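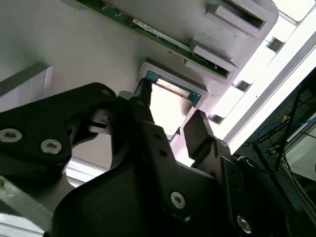
Up close at cell two, with a board in the gray fixture.

I've been at Nulside long enough to remember when loading boards was a job you did on a stool, with the radio going and Shahnaz Jayawardena telling you to sit up straight. Now the arm does a good part of it, and I spend my shift walking between two cells and a desk.

People keep asking me if I'm mad about it. Mostly no! My thumbs used to ache by lunch, and by May every year I'd be wearing one of those wrist braces from the drugstore. We test 800 boards on a decent day, and pushing that many into a tight slot by hand is not something I miss (ask me again when I'm bored, though).

What I do miss is the talking. When there were four of us on the bench you heard everything, who was moving out to Flurnwood, whose kid got into what school. With the cells we're spread out, and it's loud over there, so you sort of nod at each other and save it for break. Shahnaz has started taking her break 10 minutes early so it overlaps with ours, and I think that's helped more than the team lunch did.

The other change is what I have to know. I used to know boards. I could feel when one wasn't seated. Now I need to know why the gripper is stopping just short of where it should be, and whether that's the fixture or the program or me. The fixtures are 3D printed, and we go through a few versions before everyone's happy. Britton, who runs our line, wanted all of us trained on that and not only the techs, and I'm glad he pushed for it. It was 20 hours of class and I was lost for most of the first half.

I did get a small raise out of it. Two people from the old bench went over to Pintér instead, which was their choice, but I know one of them just didn't want to learn the software and I don't blame her. She'd been seating boards by hand for longer than I've been driving.

Last week the arm got through 164 boards in a row without calling me over, and I caught myself feeling a little left out - then it faulted on the next one and I had to go find the tablet. Shahnaz said I looked happy about it. I still owe her a coffee from the bet we had on that, and she wants the big size.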